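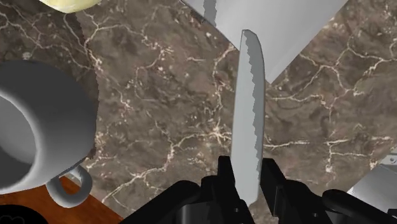

Serrated knife held upright in the gripper, simulation.

17 May 2023

Second batch of the Basden enclosures came back from the welder this morning. I measured the door frames before lunch. Most are inside tolerance, but two of them are pulled in at the hinge side, nearly 2 mm over the full height of 516 mm. The corners look clean, so I think the welder did the long seam in one pass and the heat had no place to go.
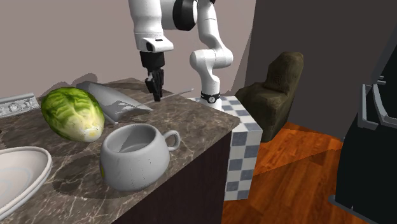 I asked Philomena Lynch if we can straighten them on the small press. She says yes for the first one, but the other has a twist too and should go back to Mac Suibhne. I marked it with yellow tape and put it on the lower shelf, please do not paint it.

For the next batch I want to try short stitches, 33 mm each, starting from the middle and going to both ends. In February we did the same on the Vivance cabinets and they stayed flat.
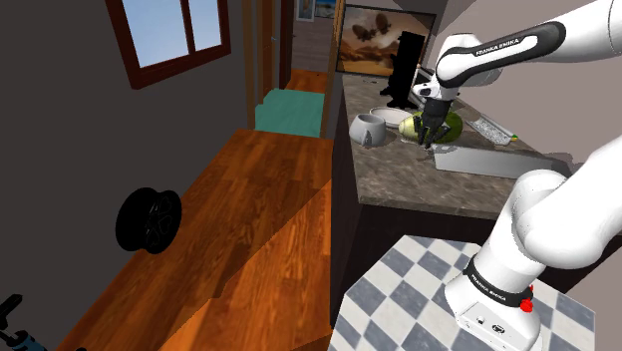
The powder coating is still open. Trillavero quotes for 300 pieces minimum, and we do not have so many. Maybe we can share the run with the brackets, if the color is the same – I have to check the drawing. Also the big square is not square anymore, I used the one from the inspection room and must return it.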